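Lockers and the Big Room: What Changes in June

Starting in June, the lockers at Bemton will be assigned by the month. Up to now anyone could take a key in the morning and bring it back whenever they liked, and over 18 keys have gone missing that way. If you want to keep a locker, put your name on the sheet at the front desk. If you only need one for the day, ask for a day key and return it by 9 p.m. 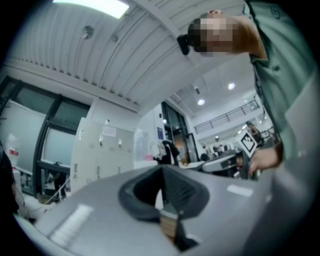 Tahsin Liyanage is handling the list and will answer questions about it. Names go on in the order they come in. People who already have a padlock on a door should tell Tahsin which locker it is before the end of the month -- otherwise the door will be treated as unclaimed and the padlock will be removed.

A few points on using the compartments. The small space above the shelf is good for shoes, a lunch box or a folded jacket. Bags go underneath. Please keep to one compartment per person, even if you carry two bags, and tuck in any straps and cables before you close the door. A strap caught in the door bends the latch over time, and replacement latches from Ramov take weeks to arrive.

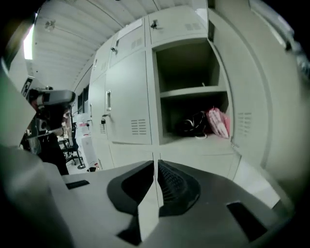 Food should go home with you at night. Wet umbrellas belong in the stand by the entrance. When you leave a day locker, check the back of the lower section as well as the shelf, and leave the key in the lock so the next person can see that it is free.

Anything left in a day locker overnight will be moved to the lost and found box and held for 9 days. The box currently has two water bottles, a gray scarf and a charger. Unclaimed items go to the Tadum thrift store.

Spare keys are kept at the front desk -- please don't have your own copies made.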